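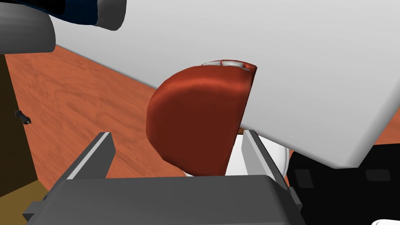 Rust red against white, with a thin pale rim along the top.

Reading time: 3 minutes

I've wanted to see inside a working pottery for years, so when Ostard opened its doors one morning in March I was in the queue well before ten with a flask and the wrong shoes. (Wear something you don't mind getting slip on. Mine are still grey round the edges.)

Ostard makes plain everyday tableware in an old brick building by the canal, and you can smell it before you find the entrance — wet clay, a bit like a cellar after rain. We were sent round in small groups, starting in the clay store, where the bags are stacked to the ceiling and it's properly cold. Our guide cut a block with a wire and passed it along, and every single person poked a thumb into it. I did it twice!

Next came the throwing room. I could have stayed there all day. The potter on the nearest wheel was making cereal bowls, chatting the whole time about her allotment, and hardly looking down at her hands at all. They do 100 on a good day. I had a go myself afterwards and produced something that might hold an egg if the egg was patient.

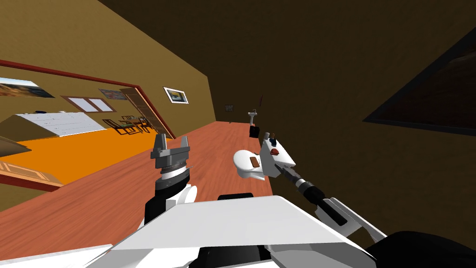

Glazing was the part I knew least about, and it's where I ended up asking most of my questions. The test tiles cover a whole wall, each with a scribbled number on the back, and the range they're proudest of is called Maurya, which comes in a green, a cream and a warm earthy brown. I'm hopeless at describing browns, but think of those reddish-brown floor planks and you're nearly there, only with more shine. It comes out differently depending on which shelf of the kiln it sat on, so a set never quite matches, and I like it all the more for that. The green I wasn't so keen on. It looked lovely on the tile and rather like school dinners on a plate.

The kilns were off for the visit, which was a shame, though it did mean we could put our heads inside the big one. A firing takes 2 days from loading to unpacking, and most of that is waiting for it to cool. They've had pots crack because somebody got impatient and opened the door early, and
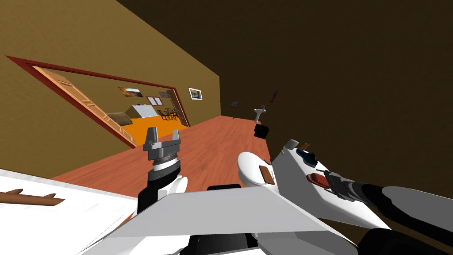

there's a shelf of the casualties by the stairs, kept as a warning to new starters. My favourite was a teapot that had sunk sideways into its own lid.

The shop was heaving by the time we got to it. Seconds are half price and most of the faults are tiny — a pinhole, a drip on the foot. I bought three mugs and a butter dish, then went back for a jug I'd been pretending not to want. Tea and a very good cheese scone in the yard, and home on the slow bus with the jug on my knee.

Parking is tight, so do get the bus if you can. The stairs to the glazing room are steep and there's no lift.

Recent posts
Hundico paper mill: an afternoon among the rollers
A wet walk round the Cestirix gardens
What I take on a day out (and what I always forget)

Contact | Copyright, all words my own | Back to top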